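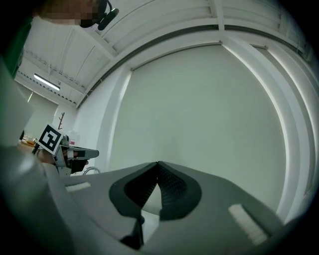 How to stick fuzzy strips onto smooth plastic so they stay put

Self-adhesive fuzzy strips are the soft half of a hook-and-loop set. They also work alone as padding where two hard parts rub. Most of the ones that peel off were put on in a hurry. The job takes a few minutes plus an overnight wait.

What you need

Adhesive-backed loop strip, white or any color
Rubbing alcohol
Two lint-free cloths
Sharp scissors
Pencil
Painter's tape

Step 1. Hold the part you are going to cover and move everything near it the way it will move in use. Open it, close it, set it down. Mark the spot lightly in pencil. A strip that sits even slightly in the path of a moving piece will catch and start lifting at one end.

Step 2. Cut the strip before you peel it. Round off all four corners with the scissors. Square corners snag on sleeves and are the first thing to come up. If the surface curves, use two short strips with a gap between them. They can be different lengths and don't have to line up. On a diagonal, lay painter's tape first and follow its edge.

Step 3. Wipe the plastic with alcohol, then wipe again with the second cloth. Let it dry. Dish soap leaves a film, and so do most spray cleaners. New plastic needs this step too – there is often something on it from the mold. Test the alcohol on a hidden spot if the plastic is clear or painted.

Step 4. Peel back a half inch of the liner and set that end down. Pull the rest of the liner away slowly while you smooth the strip with your thumb. Keep your fingers off the adhesive. Do not stretch the strip, or it will creep back and pull at the ends.

Step 5. Press hard along the full length for a count of 40. Go over the ends twice.

Step 6. Leave it overnight before you put any pull on it. In a cold garage, bring the part indoors first and let it warm up.

Removing an old strip

Warm it with a hair dryer on low and lift one corner with a plastic scraper. Pull back flat along the surface, slowly. Pulling straight up leaves the glue behind. Rub off what remains with alcohol and start again at Step 3.

Keeping the fuzz clean

Lint builds up and the strip goes gray. A stiff dry toothbrush takes out most of it. Packing tape pressed down and lifted gets the rest. Don't soak the strip, as water works in under the edges.

Questions about other surfaces can go to Adi Santoso through the contact page. Painted wood is covered separately.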